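The Night Bus Vote

The ward office of the Lollarov district party was over a bakery, and by four in the morning the stairs smelled of bread. Karthikeyan Chettiar carried up the last box of leaflets and set it by the door with the others. There were 28 boxes. Each one said the same thing in green ink: KEEP THE 2 RUNNING.

The 2 was the night bus. It went from the hospital down through Zunlow and out to the flats at Ondix, and the transit board wanted it gone by February. The board said it carried too few people to pay for itself. Karthikeyan had ridden it home for six years when he worked the laundry at the hospital, and he had never had trouble finding someone to sit next to.

"You're early," said Amin from the back room. He was the candidate. He had his shoes off and was reading his own speech with a pencil in his hand.

"The printer was early. Did you sleep?"

"A little." Amin crossed out a line. "Do you think I should say they lied?"

"Did they?"

"They counted riders for one week, over the school holidays. Then they called it a typical week."

"Then say that. People can decide what to call it."

Amin wrote it down. He had been a careful man as long as Karthikeyan had known him, and it had cost him the last election by 400 votes. His opponent had promised a new bridge. There was still no bridge, but the opponent had a seat on the transit board and a parking space with his name on it.

At half past four they went down to the stop outside the hospital. It was raining, so they stood under the shelter with a box open between them. The night shift came out in ones and twos. A woman in a cleaner's smock took a leaflet and read all of it, front and back.

"Who do I call?" she asked.

"The number's at the bottom," Amin said. "Or you can come to the meeting tonight and tell them yourself."

"I work tonight."

"Yes," said Amin. "They know that."

She folded the leaflet into her pocket. When the bus came she got on, and so did eleven others, and Karthikeyan wrote the number in his notebook along with the time.

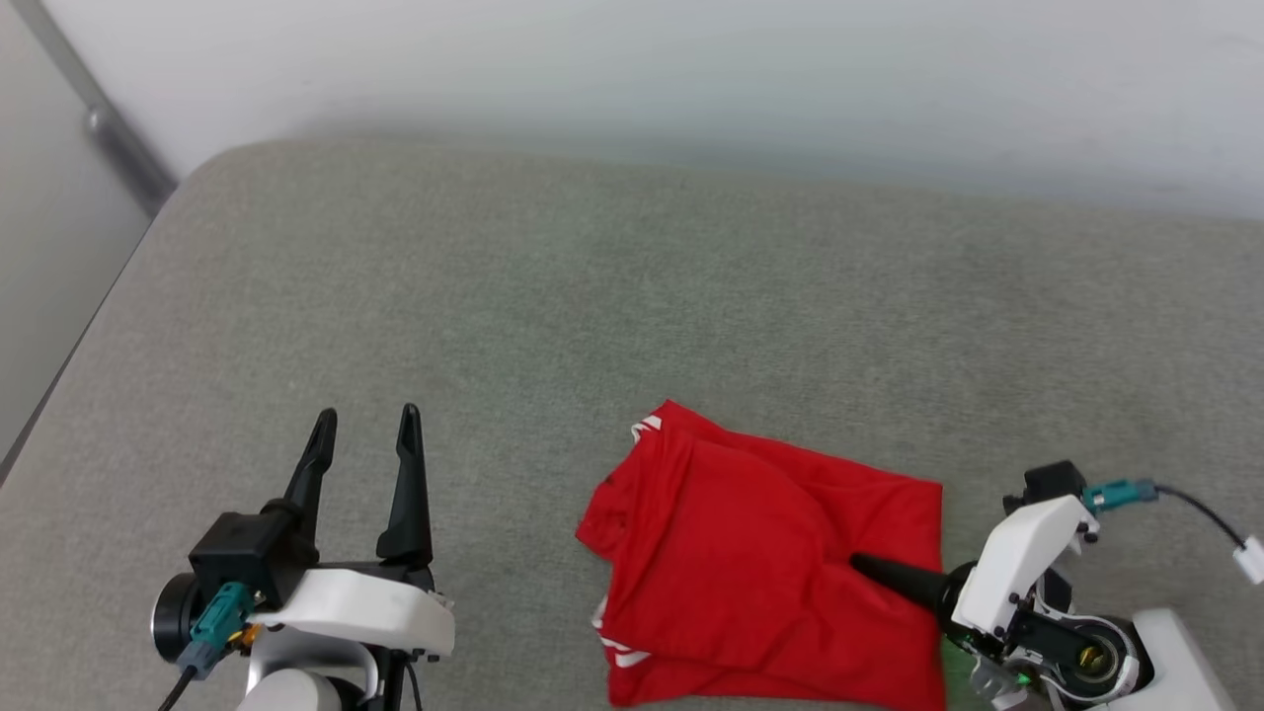
A gray carpeted surface and a plain white wall.

They had given away 100 leaflets by six. Amin's cuffs were soaked. On the walk back he stopped outside the bakery and looked at the bread in the window.

"If we lose this one too," he said, "I'm not standing again."

"You said that last time."

"I meant it last time."

Karthikeyan went in and bought two rolls. Then they climbed the stairs and opened the next box.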